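Final Project Report: A Quartet Arrangement for Accordion, Fiddle, Clarinet and Double Bass
Trelau Music Program, spring term

My project started with a tune my grandmother hummed while cooking. I finally found it in a songbook printed in Hultton, eight bars and a repeat, with no author given. I wanted to know if such a small thing could carry a whole concert piece, and I had a wonderful time finding out! 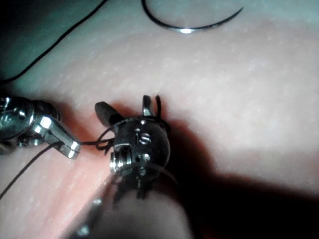
Filed under: Student Projects / Music

The first version was far too busy. I gave all four players the melody at once (I loved it too much to leave anyone out) and the bass part had no room to breathe. Mulugeta Negash, my advisor, asked me to write out only the bass line and sing over it for a week. By the end I had thrown away most of the fiddle part and the tune sounded twice as big.

The finished piece runs 11 minutes in nine short sections. Section four is the one I'm proudest of: the clarinet holds a low drone while the accordion plays the melody backward, and then the fiddle slips in with the original.
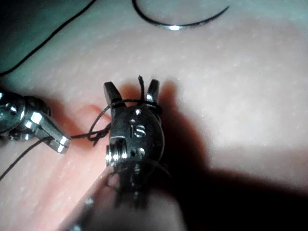
We had six rehearsals, mostly in the evening, and the bellows breathing in section two took up two of them. Our accordion is an old Savolainen with a sticky low register, so I moved that passage up an octave, and I now like it better there.

The performance was in May at the Hillance hall, which seats 600. It was more than half full, the biggest crowd any of us had played for. The ending came out a bit fast (my fault, I was counting us in), but the drone section went so well that I forgot to turn my page.

What I would change: a slower tempo in section seven, and a proper part for bass with bow. I'd also like to try it with a second clarinet next year. The score and all the parts are in the program library for anyone who wants to play it.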